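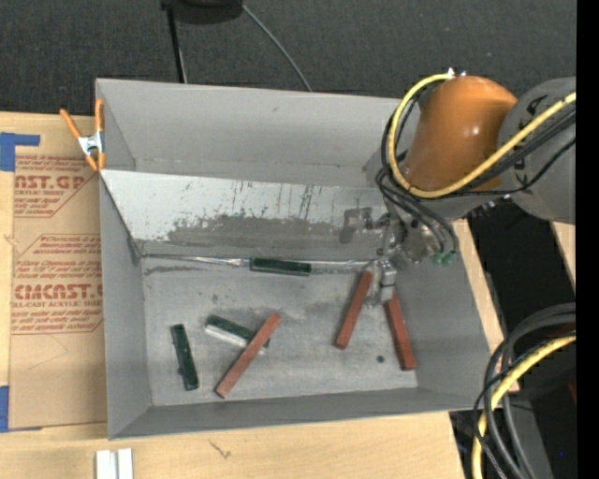 Fultumell Town Council will keep its present ward boundaries until the next ordinary election, after members voted to defer a scheme that would have merged the Keane and Distance wards into a single three-member ward.

The motion to defer was carried in June at the end of a meeting that ran past 9 pm. It was proposed by Ashraful Marikar, who represents Keane, and asks officers to return with revised electorate forecasts before any new map is put out for comment.

Under the current arrangement the council has 12 members elected from 6 wards, each ward returning two. The merged ward would have returned three members in place of four, with the remaining seat moved to Jimstead, where new housing has raised the number of registered electors per councillor to 26 per cent above the town average. The working tolerance used in the review is 10 per cent either way.

Cllr Marikar told the meeting that he accepted the case for an extra seat in Jimstead but not the method of finding it. The forecasts in the officers' report used the register as it stood before the annual canvass, he said, and left out two sites in Distance that already have planning permission.

"If those homes are occupied on the dates given by the developers, the merged ward would be out of tolerance at its first election," he said. "We would be starting the same review again within one term."

Members for Jimstead opposed the deferral. They argued that a vote cast in their ward already carried less weight than one cast elsewhere in the town, and that the gap would widen while the figures were being redone.

The revised forecasts will be calculated by polling district and will list each site with planning permission separately. Once they have been published, residents will have 30 days to send in written comments. Polling places are not affected by the decision, and electors in Keane and Distance do not need to register again.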